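Section 4. Recording Your First Demonstrations

By now your Giton arm is bolted down, both cameras are streaming, and the Pinska recorder shows a green status line. Good! This is the part we love most, where the arm starts learning from you. The task in this section is memory module handling on an open desktop computer.

4.1 Before you record

1. Unplug the computer and press its power button once to drain what's left in the supply.
2. Lay the case on its side with the side panel off, and push it against your table stops.
3. Put the fixture tray next to the case, within easy reach of the arm.
4. Open the Inskip session page and type a task name. Keep it short: "insert memory" works well.
5. Move the arm to its start pose with the hand controller and check the wrist view.
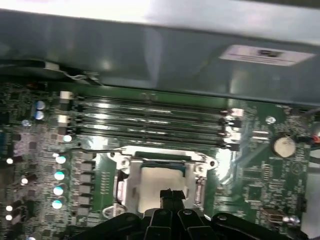

Wrist view matters more than any other stream, so take your time with it. Both fingertips should show at the bottom of the picture, and you want all of the memory slots in view with their end latches. With the fingers over the processor, as they are at this start pose, the four slots run straight across the middle and are easy to line up on. Glare on the board is fine in moderation. If it hides a latch, turn the lamp a little and look again.

CAUTION: Keep the closed fingers at least 20 mm above the processor whenever you travel across the board.

4.2 Recording an episode

1. Press Record and wait for the tone.
2. Guide the arm to the tray and close the fingers on the module.
3. Lift, travel to the slot, and lower slowly. Smooth beats fast every time!
4. Press the module home, open the fingers, and back straight up.
5. Press Stop. Mark the episode Keep or Discard.

An episode should run no longer than 30 seconds. If you fumble and recover, keep it – recoveries are some of the most useful examples you can give.

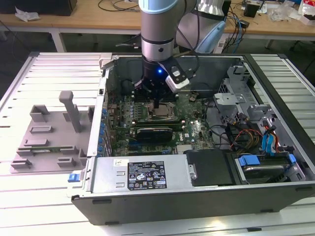

Between episodes, shift the start pose by a finger's width or so and use a different tray slot now and then. Kanchan Garg on our Grurnberg bench recorded 309 episodes this way, and her trained policy coped nicely with a case that had been nudged out of place. You'll want 100 kept episodes before your first training run.

NOTE: Don't move the fixed camera partway through a session. If it gets bumped, end the session, repeat the calibration in Section 3, and start a new one.

4.3 Checking what you have

1. Open the episode list and sort by length.
2. Play the shortest and longest ones at double speed.
3. Discard any where a stream froze or a hand crossed the view.
4. Press Export. Brenda Tindall's naming template is already filled in – add your initials at the end.

Leave the arm powered while the export runs. Training is covered in Section 5.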